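Butcher block top getting dry and rough - oil or a hard finish?

Posted in Home & Repairs > Wood

Moved into a rental in May, landlord left a butcher block table in the kitchen. Surface feels dry and kind of fuzzy when you run a hand over it, and water doesnt bead anymore, it just soaks in and leaves a gray spot. Two of those spots near the sink end, plus one ring from a hot pot (my fault).

I have a half bottle of mineral oil from the drugstore. Neighbor says that's fine forever. Guy at the hardware store says oil is a waste of time and to put polyurethane on it. I roll dough on it sometimes but mostly it's prep and homework. Not a chopping surface, we use boards.

Don't have a sander, don't really want to buy one. Landlord says do whatever as long as it's not painted. What would you do, and how long is it out of use? Kids eat there.

pinhook_lane

Kamonchanok Phetsri

Don't do poly. Chips, then water gets under it and you have to sand the whole thing to fix it. Oil is fine. Put it on, wipe it off, do it again when it looks dry. Drugstore stuff is ok.

Napaporn Sriwong

Agree on skipping the poly but I'd go a bit further than plain mineral oil if it's mostly prep and homework. Mineral oil never dries. Feels nice for two weeks and then you're back to soaking up water. Also gets on the homework.

What I use is a hardwax oil. Mine's Brikier, matte, the small can. Clusto had it for 38 dollars last time. Not cheap but one can did my top twice and there's still some in the bottom. There are others, read the label and look for the full cure time, should be printed on there someplace. If it isn't, buy a different one.

Order I do it in:

1. Find out what's on it now. Drop of water in a few places, wait ten minutes. If it soaks in everywhere, the old finish is gone and you're lucky. If it beads in some spots and not in others, there's still finish in patches and you need to get all of it off or the new coat goes blotchy. Mine is a pale top, blond strips, and blotchy shows really bad on that.

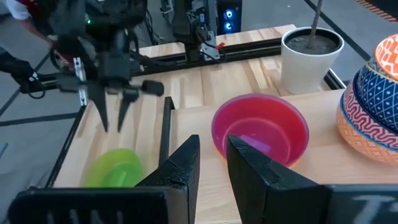 2. Wash. Dish soap, warm water, wrung out rag, then dry it right away. Leave overnight.

3. Sand by hand. You don't need a machine for a kitchen size table, just a cork block and some patience. 120 until the fuzz is gone, then 180. Stop there, hardwax oil doesn't grab well if you go too fine. Always with the grain. The pot ring will take longest, work wide around it so you don't dig a dip.

4. Gray spots. Water plus iron usually (a can or a wet pan left sitting). Sanding gets the light ones. Deep ones want oxalic acid, sold as wood bleach. Gloves and glasses, follow the box, rinse well. I had one that never went away and I quit caring.

5. Vacuum, then wipe with a barely damp rag. That raises the grain a little. Let it dry and hit it lightly with the 180 again. People skip this and then complain it's rough.

6. Thin coat of oil with a lint free rag. Thinner than you think. Wait 15 minutes, buff off everything that's still sitting on top. Second coat next day. Lay the rags out flat outside to dry, or in a bucket of water - oily rags in a pile can catch fire on their own. Not kidding on that.

As for how long, mine was light use after two days, meaning dry things, no water, no hot pans. The can said 11 days to full cure so we waited the 11 before wiping it down wet. If you start on a Saturday morning you lose the weekend and then you're mostly just being careful. We ate off trays on the couch.
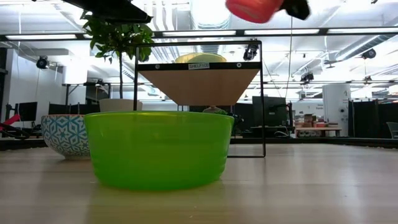
After that it's pretty low effort. Damp rag, mild soap, no vinegar. Trivet under anything hot, no finish will save you from a pot ring. I redo the busiest end once a year, just a scuff and one thin coat, takes roughly 19 minutes plus drying. Don't need to do the whole top every time which is the other big reason to skip poly.

Do the underside too if you can reach it. One coat is enough. If only the top is sealed it takes on moisture unevenly and can cup. My cousin's did that, his is a wider slab though.

One thing I'm not sure on - if somebody already put mineral oil on yours recently, the hardwax might not cure right. Wait a few weeks or wipe it down with mineral spirits first, maybe both. Try a corner before you commit to teh whole thing.

pinhook_lane

Thanks both. Water soaked in everywhere so guess I'm lucky. Picking up sandpaper tonight. Will ask the landlord if he ever oiled it.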